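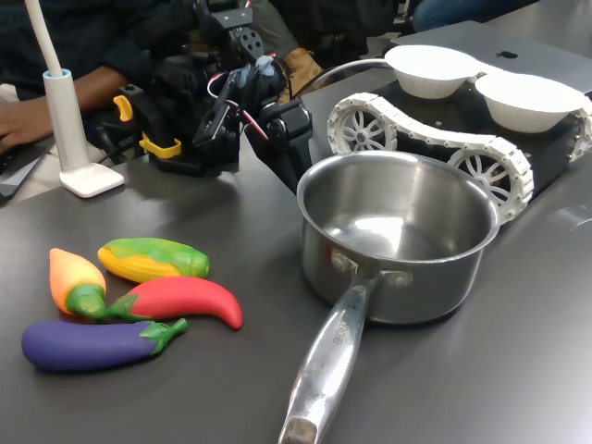

How do you get toy food clean after a whole term of sticky hands?
Wash hard plastic and rubbery pieces in warm water with a squirt of washing-up liquid, rinse them well and let them dry completely on a tea towel before they go back in the box.

I've been tidying up play kitchens since my eldest was small, and I still get asked about the washing more than anything else, so I'll give you the long version. Check the piece over first. If it's solid, it can go straight in the bowl. If it's hollow with a little hole in it (squeeze it next to your ear and you'll hear the air), keep it out of the bowl and wipe it down with a well wrung cloth, or you'll have murky water sloshing about in there for weeks!

An old soft toothbrush is the best thing I've found for anything with ridges. Corn on the cob is the worst offender by miles, all those rows of kernels, and the leafy bits round the stems on peppers and aubergines come a close second. Go along the rows and then across them. Smooth things like a chilli only want a rub with the cloth.

Felt pen is another matter. I dab it with a cotton bud and a tiny bit of bicarb paste, but try it underneath first, as I once took the shine clean off a tomato from a Whitcombe set and it never looked right again.

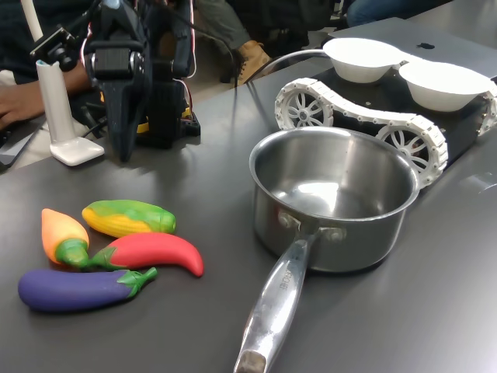
Photo: Nikau Pirihi

Now, pans. I'm a great believer in giving children a proper saucepan to play with, a small stainless steel one out of your own cupboard or a charity shop. The tinny toy ones dent if you look at them, and the handles work loose. A real pan with a riveted handle will take any amount of stirring. Do run your finger round the rim before you hand it over, and keep it off your best table, or put a mat down, because they will bang it.

To get the shine back on the inside, I use white vinegar, 200 ml or so of it topped up with warm water, left to stand while I have a cup of tea. Then it's a rinse and a good rub with a dry cloth, quickly, before the water spots have a chance. The place everyone forgets is round the rivets, and that's where the toothbrush comes in again (give it a rinse first). Same goes for lettering on a handle, where grease loves to settle.

White bowls get those grey scuffs from metal spoons. Bicarb on a damp sponge, small circles, rinse. I do mine 2 at a time and dry them straight away, then put a sheet of kitchen paper between them when I stack them.

For storage I gave up on the big toy box years ago. Everything ended up at the bottom and the vegetables got squashed out of shape. These days the food lives in a shallow Saledska tray that slides under the sofa, and the pan sits on top with the bowls inside it. It all comes out in one go and, more to the point, it all goes back in one go.

I do the full wash in September and then again after Christmas, with a quick wipe whenever somebody's had a cold.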